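Mudeo refurbished desktop tower - bare unit, tested - Malcombe Computer Spares 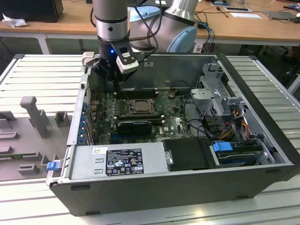
Refurb towers, back in stock after the December rush. Office machines mostly, one owner from new, stripped down and cleaned before they go on the shelf. Side panel comes off and you can get at everything with the case laid flat. The blue plastic bits are your friends, there's a latch on the hard drive tray and a blue release tab down at the corner of the case. Graphics card sits below the processor socket, memory slots above it. Power supply is the long silver box along the bottom.

Condition: used. Expect light scuffs on the outer case, dark grey/black. Feet all present. No cracks in the front.

What you get
Tower with motherboard, graphics card and power supply
Drive tray and SATA cables
Mains lead (UK plug)

What you dont get
Cooler and fan. Sold seperately, see Rokwood cooler kit
Hard drive or SSD
Memory
Windows, or any other software
Monitor, keyboard, mouse

Please read the list above before ordering. We had 3 sent back last month by people expecting a complete PC. It's a bare unit for building up or for spares.

Price: £50 each inc VAT. Collection free from the Malcombe counter, ask for Chelsea or Tia. Courier £12, mainland only.

Weight limit on the courier is per box so one tower per box, sorry. Trade buyers wanting a pallet ring Roland Garside for a price.

Fitting notes
Unplug at the wall first. Lay it on its side on something flat, panel upwards. Keep the red, yellow and black power wires clear of any fan you add. Clean off old paste and use fresh when fitting the cooler. Dont touch the processor socket with your fingers.

Warranty 3 months return to base. Doesn't cover anything you have fitted yourself.

Stock code 355. Larger case version is stock code 700, out of stock at the moment, no date yet.

Page updated 2023-01-05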